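Notebook, bench 2, 16/03/2026
Last updated by Cleiton Bragança

Back on the grasp-scoring question. Haoran Song's claim from last week is that the Ziltent scorer ranks grasps by how pretty they look to the head camera. My claim was that Haoran was being dramatic. Ran 16 attempts to settle it, left arm parked, right arm doing the earning.

Method: same policy, same start pose, scorer picks the approach, Yeoh replay log on. A lift counts if it stays up for 8 seconds. Dropped at 7 is a drop, Haoran, we agreed this in writing.

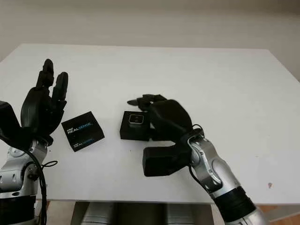
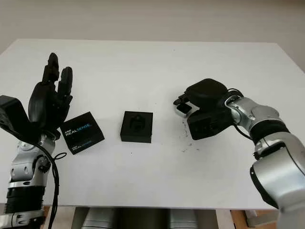
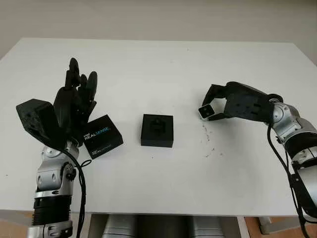 Result: 9 lifts. The scorer was very confident about all 16, which puts it level with me. Confidence on the failures was slightly higher than on the successes, so point to Haoran, and I would like it recorded that I recorded it.

Next: retrain the Wostton head with the failures weighted up, then repeat with the wrist camera only. Also need to find out why Eltier stamps the logs 2 seconds late. It may just be tired.

Don't touch the table height before the rerun. Wipe the top first.

3 comments | 0 shares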